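Clip Rack Notes – README for the Kedgate laundry picture folder

Hi! I'm Blandine Boyer, and this is the long version of the note I keep getting asked for. The folder is a set of pictures of small laundry: socks, little stockings, folded cloths, the clips they hang from and the baskets they end up in. If you want to use them for your own page, a class handout, a chore chart or whatever, go ahead, the terms are further down.

I picked the holiday socks and stockings on purpose. They come out once a year, they get gravy on them (ask me how I know), and then they go in the wash with everything else and turn up in June at the bottom of a drawer. They're also a pain to dry. The little ones slide off a rod, and a pom-pom or a cuff gets squashed flat if you fold it over something. So clips it is.

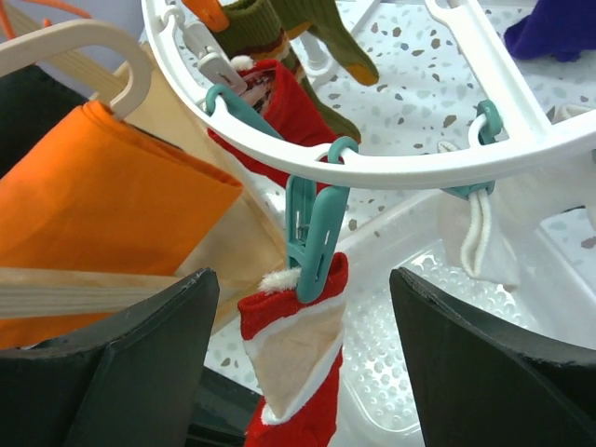

Hang a stocking by the top edge and let the rest drop straight down. I like a clip on the cuff side, near the opening, so any mark it leaves is up where you'd put the hook anyway. The red one with the beige cuff is on a teal clip, and the fluffy white pom-pom is up at the top where it won't drag on anything. If your rack came with clips in more than one color, don't bother matching them to the clothes. I tried that for a whole winter and all I got was slower.

Bigger flat things go on hangers or a wooden bar next to the rack. The orange cloth is folded over a light wood hanger, and that's how I do napkins and dish towels too, one fold, edges even. Leave a gap between pieces if you've got the room. I mostly don't – my rack at home is crammed by Saturday night and everything dries anyway, just later.

What's in the folder

There are 150 pictures in all. Of those, 60 are the drying part (racks, clips, hangers, stands) and 44 are baskets and the taking-down part. The rest are a mix that I never got around to sorting, mostly folded piles and single socks waiting for their partner. Folders are named after what I was thinking of that day, so "clips," "basket," "flat stuff" and "odds." Sorry about "odds."

Taking down

This is the half people skip, and then the rack turns into a second closet. My system is one basket, right up against the rack, and socks go first. Hold the sock over the basket before you let go of it, low enough that it lands where you meant it to. Patterned socks are easy to pair later so I don't worry about them, but plain black ones I pair as they come off or I lose the whole evening.

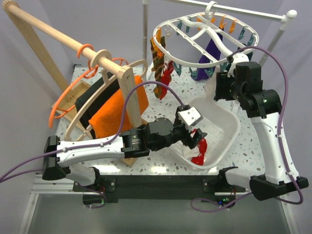

Red patterned sock held over the basket, white drying rack and wooden clothes stand nearby.

I like a see-through or half-see-through basket for this, by the way. With the solid kind I forget what's at the bottom, and that's how the stockings got to June in the first place. Arnaud, the little shop by me, had a stack of translucent ones last fall and I bought two – one for clean, one for the "needs another look" pile.

Known problems

A few files in "odds" are duplicates with different names. Some of the captions say "hanger" where I should have said "clip." The Billurero pictures (that's the cabin, we line dry there) are darker than the others and I haven't fixed them. If you find something mislabeled, tell me the file name and what you'd call it, and I'll change it the next time I'm in there.

Using the pictures

Free for anything noncommercial. Please say "Kedgate laundry pictures, Blandine Boyer" somewhere nearby, small print is fine. If you want to sell something with them in it, write to me first and we'll work it out. Crop them however you like.

Changes

Thu 21 May: renamed "pegs" to "clips," took out two blurry ones, added the paragraph on black socks.
Before that: I didn't keep notes.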